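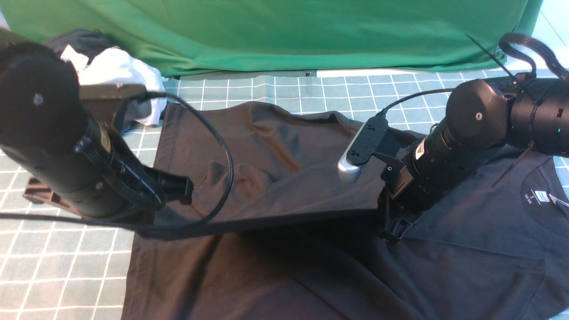
Equipment plan for the folding station: where we are with the money

In the last newsletter we promised to write how the budget for the second folding station is going. Several members of the Dasside workshop asked for it, because they must plan their own spending before the end of February. So I write it down as exactly as I can, also the parts which are not decided yet.

The first station works with two arms over a cutting mat, and the task is still T-shirts. We stay with T-shirts for the plan of this year. There was a wish to go to trousers and towels also, but each new kind of garment asks for more hours of operator time, and the hours are already the largest part of our costs. The arms themselves are paid. This surprises people who visit us, they think the hardware is the expensive part.

What we want to buy

The request to Banik has three lines. The first is a pair of arms of the same type as we have now. We compared them with a cheaper pair from Fenent, and the cheaper pair is not bad, but the grippers have another mounting, so we would have to keep two sets of spare fingers. I prefer to pay more at the start and have one drawer of spare parts.

The second line is the wrist cameras. A depth camera sits on the side of the wrist in our set-up, and for the new station we ask for the same model with the same bracket. Please do not order another model because it is on offer somewhere. The calibration has to be made again for each model and this took us much longer than we had written in the old plan.

The third line is small things, and it is the line which I would ask everybody to read twice. In the old budget we had almost nothing for small things. Then came the cables, the cable clips, the mats, the backdrop cloth, the screws in the correct length, and a second supply of garments. Cables are the worst. A cable to a moving wrist must have enough length for every position of the arm, and then the extra length hangs over the work in a loop. We have asked Briggs for a price for cable guides which can be fixed along the arm. Their first answer was 347 pounds for one station, with delivery included. I think this is fair, but I wait for a second offer before I sign.

Mats and garments

A cutting mat with a printed grid is cheap and does its work well. The grid helps the operator to put the shirt in the same start position again. We will take 2 mats for the new station, one in use and one as reserve.

For garments, we have a limit of 996 pounds for the whole year, both stations together. Most of this should go to plain shirts in several sizes. Until now we bought too many dark ones. A dark shirt is harder for the operator to judge on the screen, when one layer lies on another and both have the same colour, and we should have a better mixture. If you order shirts, please write the size and the colour on the order form, not only the quantity. We could not check the last delivery against the form for this reason.

What is not in the plan

A third station is not in the plan. The room at Dasside has enough floor for it, but the electric supply has not, and the work on the supply belongs to the building budget, where we have no vote. I have also left out the service contract. Banik offers one, and it is possible to add it later in the first year without a higher price, so there is no hurry.

Dates

The request goes out when the second offer for the cable guides has arrived. If your group wants to share the order for arms or cameras, write to the workshop address and say how many pieces and from which budget they should be paid. Shared orders have one delivery and one invoice, and we divide the cost afterwards.

Groups which only want to use the folding station, and buy nothing, can book it as before with the list beside the door.

Feb 23, 2025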